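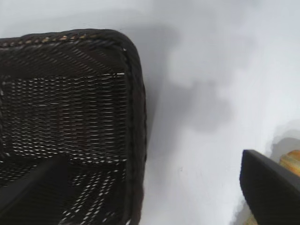
4.3 Rim contact faults

Search this journal Search Advanced search

Of the 3,856 placement attempts logged on the Clomer cell, 290 ended in a protective stop. Most of these were ordinary. The force limit on the wrist was exceeded during the descent, the controller held position, and the operator cleared the fault and restarted the trial. The stops treated in this section belong to a smaller group in which the arm did not stop when it should have. We call them rim contact faults. In each one a finger touched the rolled rim of the wicker basket, the contact was not reported, and the arm went on moving with the basket hooked on the finger.

The first case was found on Sat 24 February during a review of the force logs. The basket had been dragged sideways across the table before the trial timed out. The software had marked the trial as a success, as the success check at that time looked only at whether the item had left the gripper. We then went back through the earlier logs and relabeled every trial in which the basket moved after release.

Figure 4 shows the basket used in all trials reported here, with one bread roll inside and the gripper open and well above the rim. The walls flare outward toward the top, so the opening is wider than the base. The basket model in the Skedisance planner was a box with straight walls, sized to the base. A path that cleared the model could therefore still cross the real rim, and the error was largest near the rounded corners, where the box model and the basket differ in shape as well as in size.

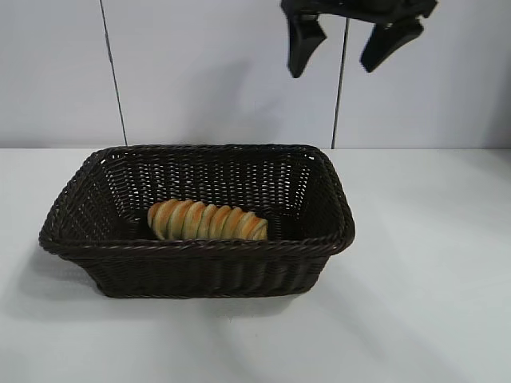
Figure 4. Basket, bread roll and open gripper.

4.4 Causes

Two separate causes had to be present for a rim contact fault to occur. The first was the basket model described above. The second was in the contact monitor. The Flurex wrist sensor is zeroed at the start of each trial, and the monitor ignores force readings for 500 ms after the gripper receives an open command. This blanking period was added early in the project to suppress false stops caused by the fingers reaching the end of their travel. When the arm began to retreat during the blanking period, a finger could catch under the rim with no check in force.

The basket is light, and this made the problem worse. Once it was hooked, the load on the wrist stayed below the stop limit even after blanking had ended. Lowering the limit was tried and dropped. At the lower setting the arm stopped during normal fast moves with nothing in the gripper.

We also looked at whether the wrist camera could have caught the fault. With the fingers spread wide near a corner, the fingers themselves cover part of the basket in the wrist view. The segmentation step often merged a dark finger with the dark weave, and the distance between finger and rim could not be measured in a dependable way. The wrist view was not used for fault detection after this test.

4.5 Changes made

The box model was replaced with a flared shape measured at the rim, with 2 cm of added clearance on all sides. The retreat now starts with a straight vertical move, and the arm waits for the blanking period to end before this move begins. The success check was extended to compare the basket position before and after each trial using the fixed camera. Any shift above the threshold marks the trial as failed and holds the arm until an operator resets it.

The Akl controller firmware was left unchanged. Trials run before the changes are kept in the data set with corrected labels, and they are left out of the success rates given in Section 5. No rim contact fault was logged in the April runs, but those runs used one basket type only, and we have not tested the new model on baskets with handles or soft sides.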